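The cooperative that runs the lending library in Brullholm has operated without a paid director for most of its history. Its current coordinator, who took up the post in May and asked to be identified by title only, met with the Vorkley Regional Review to discuss membership, lost property, and the purchase of a second building.

The library lends household goods, games, and toys to residents of Brullholm and the surrounding townships. It currently lists 2,903 items in its catalog. According to the coordinator, that figure overstates what is available at any one time.

"A good share of the catalog is either on loan or waiting for a part," the coordinator said. "We had a policy of never removing an entry. I have asked for that policy to end, and the board has agreed in principle."

Membership stands at around 600 households. Each pays an annual fee, which has not changed in 14 years. The coordinator was direct on the question of an increase.

"It will go up. The question before the board is whether it goes up once or in stages. My own view is that members would prefer a single notice and a clear number."

The cooperative still issues paper membership cards. A proposal to replace them with a telephone application was withdrawn after a meeting at which older members spoke against it at length. The coordinator supported the withdrawal.

"People keep the card with their other cards. They find it when they are looking for something else, and then they come in. I would not want to give that up for a small saving on printing."

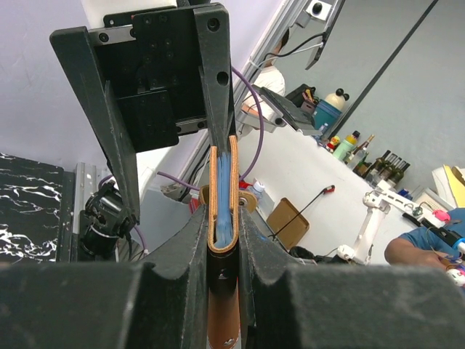 *A tan leather wallet with light blue cards or papers inside.*

Lost property remains a recurring matter. Articles left between the pages of board games or in the pockets of carrying bags are logged at the front desk and held for one season. The coordinator described the present log as adequate but said that it relies too heavily on the memory of whoever is on duty.

The larger part of the interview concerned the former Hotent showroom on the east side of town, which the cooperative intends to acquire. The building has a loading door, level floors, and room for sorting tables, all of which the present premises lack. The asking price has been reduced once. The coordinator declined to state the current figure.

"We are still talking with the owner – and I would like to go on talking with the owner."

Returned goods are now sorted in a hallway, a practice the coordinator called "tolerable in summer." Under the new plan, items would be checked at a table, placed in bins by category, and shelved the same afternoon.

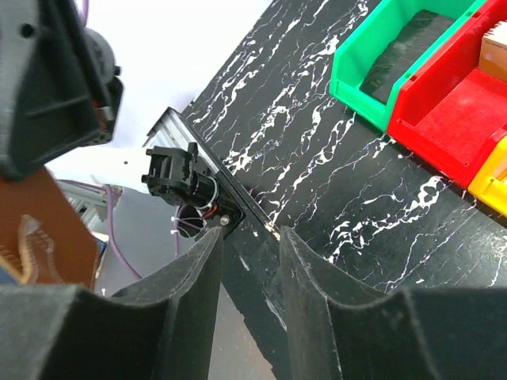

*Plastic storage bins on a black tabletop with white veining.*

Asked whether the move would place the library out of reach for members without cars, the coordinator acknowledged the concern. The Nông bus line stops near the showroom but does not run in the evening. The cooperative has written to the operator and has received a reply that the coordinator described as courteous.

"If there is no evening bus, we will open earlier. We would lose some working parents that way, and I do not pretend otherwise." 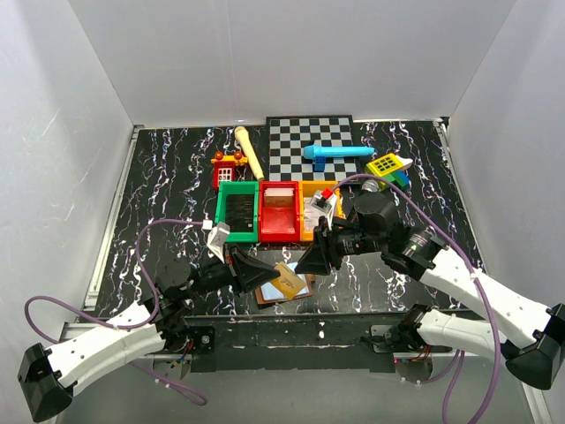 The toy collection accounts for more loans than any other part of the catalog, and its rules are under revision. Borrowers may at present take 300 points' worth of toys per year, under a scale adopted before the coordinator's time. Few members understand it. The draft rules drop points and sort toys by the space they need at home, so that a checkerboard and a set of building blocks would fall in the smallest class, while a toy baseball bat would be lent with a note recommending outdoor use. Large ride-on toys would require a reservation.

The coordinator expects objections to the reservation rule, chiefly from families who visit without planning to.

"They have a fair point. We will try it for a year and look at the desk records. If the large toys sit on the shelf, then the rule has failed and we will withdraw it."

The draft rules and the terms of the showroom purchase will be put to members at the same meeting. Copies are available at the front desk during opening hours.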